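I run a small dog grooming and boarding place with two part-timers, and for years our customer records lived in a green box of index cards. Name, address, phone number, vet, what the dog is frightened of. Then a customer asked me, very politely, what we kept about her and who could read it, and I stood there with the box open on the counter and went a bit pink. So that was the start of it, and I've now been using the Prelteo client records kit since February, which feels long enough to say something useful.

You get a licence for the software, a printed handbook and a set of consent forms you can copy as often as you like. The starter plan holds up to 1000 clients, far more than I'll ever need (we'd have to board half the county!). Setting up took me two evenings and most of a packet of biscuits. My friend Modupe Adeyemi, who keeps the books for a cattery and had tried Jiletti before this, came over for the second one and we typed the last of the cards in together.

What I like best is the consent form. It fits on one side of paper, it says in plain words why we want each thing, and there's a separate box for photographs, so people can say yes to a reminder call and no to having their spaniel on our web page. Customers do read it. One gentleman read it twice and then crossed out his work number, and quite right too, as we'd never once rung it.

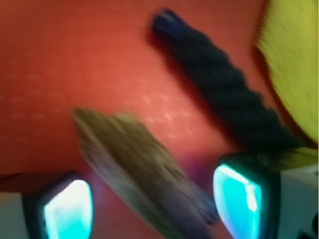 *Dark blue twisted rope on red.*

The part I was dreading was deciding how long to keep things. Prelteo asks you to set a period for each sort of record, and it starts you off at 36 months after the last visit, which you can change. I left most of it alone but shortened it for emergency contacts. When a record is due to go you get a little list on the Monday and you tick what can be deleted. I find it oddly satisfying, a bit like clearing out the airing cupboard.

Now for the grumbles. Searching is slow if you only know the dog's name, and I nearly always only know the dog's name. The handbook has a good chapter on what to do when someone asks for a copy of their records, but the button that prints the copy is tucked away under "Reports", and I had to ring up to find it. Rui Mendes on the help line was very kind and didn't make me feel daft. I'd also like separate log-ins for my Saturday staff without paying extra. As it stands the starter plan gives you one, and a second costs £10 a month.

The whole kit was £70 for the first year. Modupe thinks that's dear next to Jiletti, and for a cattery with only a few regulars she may have a point, but the Jiletti forms were so long that her customers signed without looking.

I'd give it four stars out of five, and I'll be renewing. The green box has been emptied, the cards have been through the shredder, and it now holds dog biscuits.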